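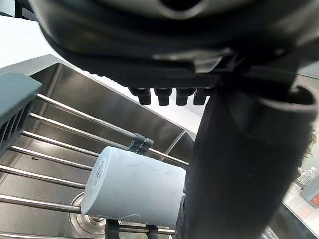
4. Puesta en marcha del sistema de avisos domiciliarios Ponditz

Este capítulo se dirige al personal de los servicios de atención a víctimas y a las unidades policiales de protección que entregan el equipo en el domicilio. El montaje de la central receptora se trata en el capítulo 3.

4.1 Antes de empezar

Compruebe que dispone de lo siguiente:

- Unidad base Ponditz con su fuente de alimentación.
- 2 pulsadores portátiles con cordón y pinza.
- Detector de gases inflamables Flernness, con placa de fijación y tornillos.
- Hoja de alta firmada por la persona protegida.
- Código de instalador facilitado por Drerkasa.

La visita debe acordarse por teléfono con la persona protegida, usando únicamente el número que figura en la hoja de alta. No deje mensajes en el contestador ni avisos en el buzón.

PRECAUCIÓN: Si existe una orden de alejamiento en vigor, confirme el domicilio con la unidad responsable el mismo día de la visita. No utilice la dirección de un expediente anterior.

4.2 Colocación de la unidad base

1. Elija una habitación interior con enchufe propio. Evite el recibidor y cualquier lugar visible desde la calle.
2. Conecte la fuente de alimentación a la unidad base y después al enchufe. No use regletas con interruptor.
3. Espere a que el indicador frontal pase de rojo a ámbar.
4. Mantenga pulsada la tecla ALTA hasta oír dos tonos.
5. Introduzca el código de instalador y confirme con OK.
6. Cuando el indicador quede en verde fijo, la unidad está registrada en la central.

Nota: si el indicador parpadea en ámbar durante más de 3 minutos, la cobertura es insuficiente. Traslade la unidad a otra habitación y repita desde el paso 2.

4.3 Vinculación de los pulsadores

1. En la unidad base, abra el menú 497 (Dispositivos portátiles).
2. Seleccione «Añadir» y apriete el primer pulsador hasta que vibre.
3. Asigne el nombre de la persona que va a llevarlo. En el caso de menores, escriba solo el nombre de pila.
4. Repita la operación con el segundo pulsador.
5. Salga del menú con la tecla ATRÁS. Los cambios se guardan solos.

El pulsador puede llevarse al cuello o en la cintura. Resiste las salpicaduras, pero no debe sumergirse.

4.4 Detector de gases inflamables

El detector avisa de la presencia de vapores de combustible o de gas doméstico y envía una alerta de prioridad alta a la central Kuusisto, que la transmite a bomberos y policía. No sustituye al detector de humo.

1. Fije la placa en la pared, cerca del acceso principal y a poca altura del suelo. Los vapores de gasolina pesan más que el aire y se acumulan abajo.
2. Para gas natural instale un detector adicional cerca del techo.
3. Encaje el detector en la placa y gírelo hasta el tope.
4. Deje que se estabilice. Durante ese tiempo no envía alertas.
5. Anote en la hoja de alta la habitación y la posición.

PRECAUCIÓN: No pruebe el detector con mecheros, disolventes ni combustible. Use la tecla PRUEBA del lateral.

4.5 Prueba con la central

1. Llame a la central y pida el modo de prueba para la unidad instalada.
2. Active cada pulsador por separado. El operador debe confirmar de viva voz el nombre asignado.
3. Apriete PRUEBA en el detector y espere la confirmación.
4. Desconecte la fuente de alimentación. La central debe recibir el aviso «Fallo de red».
5. Vuelva a conectarla y solicite el fin del modo de prueba.

No abandone el domicilio con la unidad en modo de prueba: las alertas se registran, pero no se envía ninguna patrulla.

4.6 Explicación a la persona usuaria

Explique cómo se activa una alerta y deje que la persona lo practique antes de salir del modo de prueba. Indique que, ante un olor a gasolina o a gas, debe salir de la vivienda con quienes estén en ella, sin encender ni apagar luces, y apretar el pulsador una vez fuera si no lo ha hecho antes. Si el agresor se encuentra en el exterior, debe decirlo en voz alta en cuanto responda el operador.

Entregue la tarjeta con el teléfono de la central y retire el embalaje con los logotipos.

Revisión del capítulo: 2021-01-31. Responsable técnico: Reijo Eskola. La próxima revisión está prevista para abril.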